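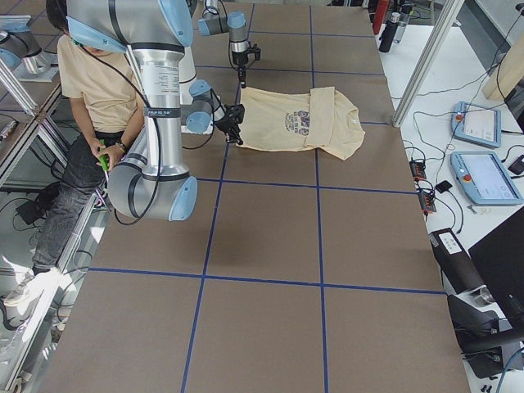
May 16, 2023. Flukalness folding kit, eval unit, notes as I go. Second pass at the soft goods package, the first in March was a waste, wrong finger pads in the crate and no license key. Kit as delivered is the grippers, the software seat, the task library and a phone number. Arms and pendants are ours. Cream tee with the purple print is what I'm using for edge pickup, flat on the brown paper, left arm's fingers down on its left edge, other gripper hanging over it. Their quick start wants a bare table. Ignored that, we need the blue tape grid to put shirts back in the same place between runs and the brown paper is easy to swap when it creases.

Install. Controller software went on first try. Pendant plugin did not, wanted a newer base version than the one on the lower pendant. Tadhg Hennessy found the older plugin build in a subfolder on the stick, not mentioned in the manual. Use that one. Do NOT let it auto update, it'll ask on every boot.

Calibration. Wizard is ok. Touch off at four tape corners, each arm, then a shared point. It doesn't say which arm it's waiting for, you get a grey icon and have to guess. Did the whole thing over once because I touched off with the wrong one. Saved as flat_table_B. The A file is junk, leave it alone till I delete it.

Edge pickup. Default press is too hard for thin jersey. Fingers push the cloth into the paper and close on both, and then you've got a shirt and a strip of paper. Backed press depth off to 2 mm and it behaves. Pads are decent, grippy, no marks on the fabric that I can see under the lamp. They do collect lint. Wipe between sets.

Hem is the easy edge. Sleeve is bad. Sleeve opening gapes and one finger goes inside, other one outside, so you lift a single layer and the shirt rolls. Flukalness support says to teach the sleeve grasp further in from the seam. Tried, a bit better, then the fold comes out crooked as the grasp is too close to the collar side. Need a proper think about this.

Two arm lift. The sync block is the part worth paying for. Both arms leave together and stay together, and if one drops out the other stops. Checked by hitting pause on one pendant mid lift, the second one held. Restart after that is clumsy, have to clear both pendants and send each arm home seperately. Would like one button.

Small stuff
- cable on the wrist side catches if joint 6 goes past the soft limit they ship. Lowered the limit.
- error 271 is "grip not confirmed". Comes up on thin fabric even when the grip is good. Sensor threshold, page 9 of the supplement, not in the main manual at all.
- the log export writes local time, the arm log is UTC. Don't line them up by eye like I did.
- spare pads are a different hardness from the fitted ones. Ask.
- library has towel, pillowcase, tee. Towel works straight out of the box. Pillowcase not tried.

Price. Quote is 2735 per seat per year, pads extra, support in the first year only. Brirkance is cheaper up front but has no two arm sync, you write your own, and I've done that once and don't want to again. Hoshino wouldn't lend a unit without a signed order so I've got nothing to say about theirs. Plemomham want a hoodie demo, which none of these claim to do. Told them tees and towels for now and that we'd come back on hoodies.

Where I am with it: I'd take one seat, not the bundle. Hem and two arm lift good enough to build on, sleeve isn't and I don't think it's only our teaching. Tadhg thinks it's the finger shape, wants to print a wider tip and try that before we send any opinion back. Fine by me, but keep the stock tips bagged and labeled, they have to go back with the unit.

To do next
- sleeve grasp with wide tip, same shirt, same spot on the grid
- threshold change from the supplement, see if 271 goes away
- pillowcase
- ask about pad hardness and whether the licence moves between controllers
- new paper on the lower rectangles before anyone starts towels
- write up the plugin version thing somewhere people will actualy look

Left the press depth at my value, not the default. If you reload the library task it resets, so check before you run.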